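Jan 17, 2024

# Week 3 handout: finding the floor plane from the wrist camera

Read this before the lab. You need the `joma` planning package built and the Hirkine arm driver running. Marks are for the write-up, not the demo.

## 1. Why we fit the floor first

The planner in Joma treats everything that isn't floor as an obstacle. If the floor estimate is tilted by a few degrees, the far side of the room turns into a low ramp and the planner refuses to go near it. Most of the "no path found" errors handed in last November came from this and had nothing to do with the planner settings.

With a single colour camera we have no depth, so the floor is recovered from three things:

- the camera pose from forward kinematics
- the seam between floor and wall
- vertical edges, used to check roll

Bare corners are a good place to start. There are few objects, and the seams are long.

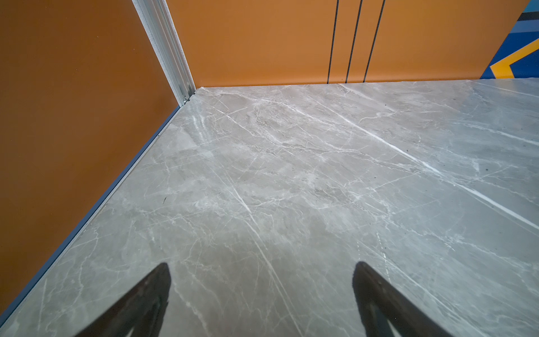
*Figure 1. Wrist camera view of a corner. Marble floor, orange walls, both fingers at the bottom edge.*

Run the stock edge detector on Figure 1 and look at what comes back before you filter anything. The veins in the marble are long and mostly diagonal, and a line detector will happily return them. The strip along the base of the left wall is also a long diagonal. Direction alone won't separate the two. Colour will: the wall seams have orange on one side, and the veins have grey stone on both.

The corner trim and the three thin black lines on the back wall go to the roll check. They aren't parallel in the image, so don't average their angles. Fit a vanishing point.

## 2. Masking the gripper

The fingers are dark and show faint reflections in the polished floor. The mask shipped with the Plenholm tools covers the fingers only. Dilate it before use. Start at 30 pixels and go up to 60 if you still get edges near the tips.

## 3. Parameters

| Name | Start value |
|---|---|
| `min_line_px` | 80 |
| `mask_dilate_px` | 30 |
| `ransac_tol_px` | 3 |

Change one at a time and log each run.

## 4. To hand in

1. The edge overlay before and after the colour test.
2. Your floor normal in the base frame, with the joint angles used.
3. A paragraph on which false lines survived and what you'd try next.

Upload to the Tamihana folder as a single PDF. Code goes in your own branch.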